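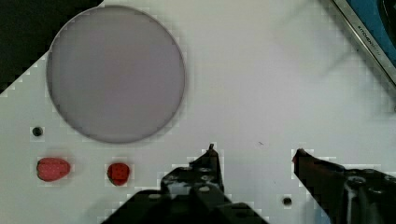
The Pasarari comparison was a bench trial of two-finger robot grippers, set up to test claims that a narrow, pointed fingertip handles soft food items as well as a broad padded one. It was run by Garba Igwe and Aarne Peltonen at the Osagie workshop, and its results were first circulated in a short report dated 12/12/18. The trial is cited fairly often in discussions of low-cost grippers, usually with more confidence than its size supports.

Background

Interest in pointed fingers grew after the maker of the Nikus gripper stated that its fingers could pick small fruit from a flat surface without bruising. The statement came with no test data. Igwe, who had used an earlier Nikus model, doubted it and proposed a side-by-side test against the Pudach, an older gripper with wide rubber pads. Both were to be fitted to the same arm and driven by the same controller, so that differences in motion planning would not be credited to the fingers.

Method

The trial consisted of 400 attempted picks, split evenly between the 2 grippers. Targets were strawberries and strawberry-shaped stand-ins, placed on a flat white board. A pick was scored as good if the item was lifted, carried and set down without being dropped. Marks on the item were to be recorded separately.

The wrist camera ran at low resolution. Peltonen argued that a sharper picture would hide weaknesses in the grippers by making every approach more exact. Critics have replied that the choice did the opposite, and that many of the failures blamed on the fingers were really failures to find the edge of the fruit.

Results

The report gives the Nikus a success rate of 80 percent and describes the Pudach as "comparable," a word it does not define. No separate figure for the Pudach was printed. The record of marks on the fruit was left out as well - an odd gap, given that bruising was the claim under test.

Reception

Sellers of pointed fingers have quoted the 80 percent figure without noting that it covers a single arm, a single surface and a narrow range of shapes. Igwe later called this use of the number careless. A repeat with a better camera was planned for June of the following year, but no report from it is known. Whether pointed fingers offer any real gain over padded ones for soft items remains unsettled, and the Pasarari figures do little to settle it.

See also

Nikus gripper
Pudach gripper
Wrist-mounted cameras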